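Bettwäsche wird nach dem Waschen nicht mehr weich, was mache ich falsch?

Gestellt von Štefánia Hrnčiar
Kategorie: Haushalt > Waschen und Pflegen
276 Aufrufe

Hallo zusammen,

ich habe mir im April zwei Garnituren Baumwollbettwäsche gekauft. Am Anfang waren sie angenehm weich, inzwischen fühlen sie sich an wie Packpapier. Ich wasche bei 60 Grad mit Pulver, Kurzprogramm, und trockne auf dem Ständer in der Wohnung. Weichspüler nehme ich keinen, den vertrage ich nicht. Das Wasser bei uns ist hart, laut Aushang im Keller ganz oben auf der Skala. Die Maschine ist eine ältere Jolitz mit 6 Kilo, da stopfe ich meistens beide Garnituren zusammen rein.

Liegt das am Stoff oder an mir? Und bringt Essig etwas oder schadet der der Maschine?

Danke schon mal
Štefánia

Béla Szalai
3513 Beiträge

Am Stoff liegt es vermutlich nicht. Zwei Garnituren auf einmal sind für eine Trommel mit 6 Kilo zu viel, vor allem im Kurzprogramm. Die Bezüge wickeln sich ineinander, das Pulver wird nicht richtig ausgespült und bleibt in den Fasern. Zusammen mit dem Kalk wird das dann hart.

Ich würde so vorgehen:

Eine Garnitur pro Ladung. Bezüge auf links drehen und zuknöpfen, sonst landen die Kissenbezüge im Deckbettbezug.
Normales Programm mit Taste „Wasser plus“ oder einem zusätzlichen Spülgang.
Pulver nach der Tabelle für hartes Wasser dosieren. Viele nehmen zu wenig und wundern sich über den Grauschleier, andere kippen nach Gefühl doppelt so viel rein.
Nach dem Schleudern gleich raus, kräftig ausschlagen, dann erst aufhängen.

Zum Essig: Essigessenz kann auf Dauer die Gummidichtungen angreifen. Zitronensäure ist auch nicht ideal, bei Wärme kann sich Calciumcitrat absetzen. Wenn überhaupt, dann einen Schuss normalen Haushaltsessig ins Weichspülerfach und nicht bei jeder Wäsche. Auf keinen Fall zusammen mit chlorhaltigem Reiniger.

Für die schon harten Bezüge: einmal ganz ohne Waschmittel bei 60 Grad durchlaufen lassen. Wenn es dabei schäumt, war noch altes Pulver drin. Dann gleich noch mal.

Uvik

Kann ich so unterschreiben, vor allem das Ausschlagen. Bei uns hat außerdem der Umstieg auf Flüssigwaschmittel bei den bunten Sachen geholfen. Für Weißes nehme ich weiter Pulver, da ist Bleiche drin. Die gemusterten Bezüge wasche ich bei 40 Grad, die Farben bleiben so länger schön.

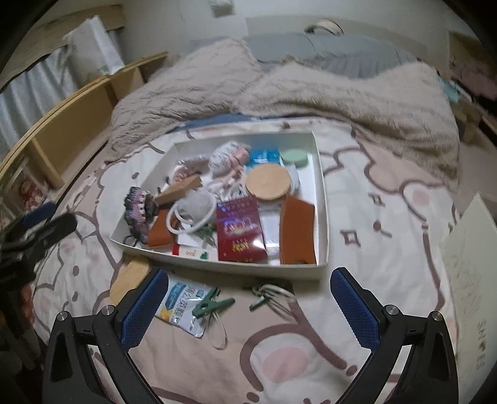
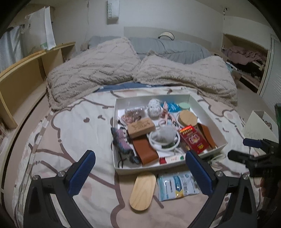 Der rosa Bezug mit den Tieren läuft bei mir auch auf 40.

Trockner geht übrigens auch, wenn das Etikett es erlaubt. Ich gebe die Bezüge nur kurz rein, zwanzig Minuten, der Rest trocknet auf der Leine. Meine Schwägerin schwört auf Trocknerbälle, ich merke da keinen Unterschied. Bügeln tue ich gar nicht.

Und schau mal, was auf dem Etikett steht. Renforcé wird bei mir auf der Leine immer etwas steifer als Jersey. Satin habe ich nur einmal gehabt, aus einem Laden in Guimarães im Urlaub, der ist bis heute glatt.

Štefánia Hrnčiar

Danke euch beiden. Habe eine Garnitur ohne Waschmittel laufen lassen und es hat ordentlich geschäumt. Zweiter Durchgang läuft gerade. Auf dem Etikett steht Renforcé, Trockner Stufe eins erlaubt, ich habe aber keinen. Ich melde mich, wenn sie trocken ist.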